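clalska-manip mailing list archive
Prev by date | Next by date | Thread index | List home

Subject: Re: wrist view only, grasp width drift
From: Sigita Butkienė
Date: May 2026

> We trained on the full hand-held set and the policy closes too early
> on anything round. Is this a calibration problem or did you see the
> same with Memov? Our width labels come straight from the tag distance.

Same effect with Memov, and calibration was only a small part of it. We recorded 2259 demonstrations with the hand-held gripper and dropped 214 where tracking was lost during the approach. On the remainder, the width label led the image by a few camera frames – enough to teach the policy to close before the fingers are level with the object.

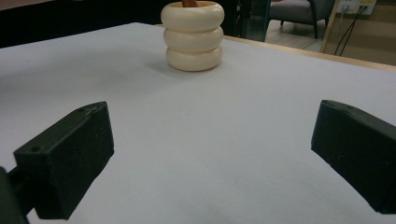

The fix was to estimate the lag per session, by opening and closing the fingers several times before the first demonstration and cross-correlating the command with the finger motion in the image. One constant for the whole set did not work. It varied between sessions, and the sessions recorded in March were the worst.

With per-session lag, early closures on the cup task fell from 61 to 17 in 392 trials. Pasanov got a similar drop on their arm with no other change. I have not tested deformable objects.

On the tag distance: check it at full opening. Ours was biased there and fine near closed, so a linear fit hid the error. Lukoševičius uses a lookup table and I would do the same.

I can post the lag script if it is useful. It assumes 60 Hz video.

Sigita

3 replies | 12 views | 0 shares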